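Subject: Re: Stillside list – pet supply collection, closing date

Members are thanked for their replies. The Cotley shelter has confirmed that it accepts used rope toys.
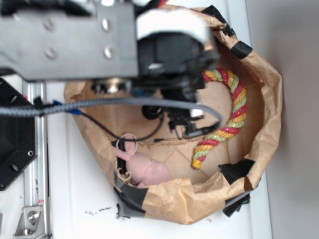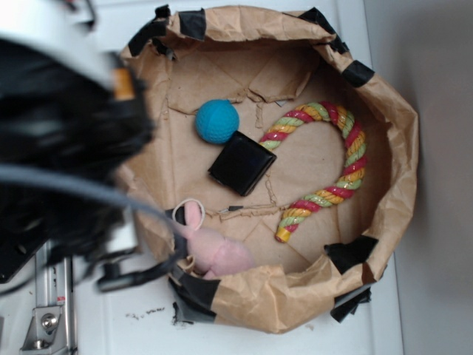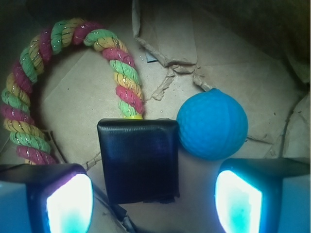
May donations be left at the Drumeck office after hours? Donations are accepted only while the front desk is open, and large items should go directly to Cotley.

The next collection is planned for April.

> On 17 November 2021, the Srour branch wrote:
> We have 16 blankets and 2 pet carriers ready for pickup – please confirm the closing date and whether used toys may be included.

Stillside Member Services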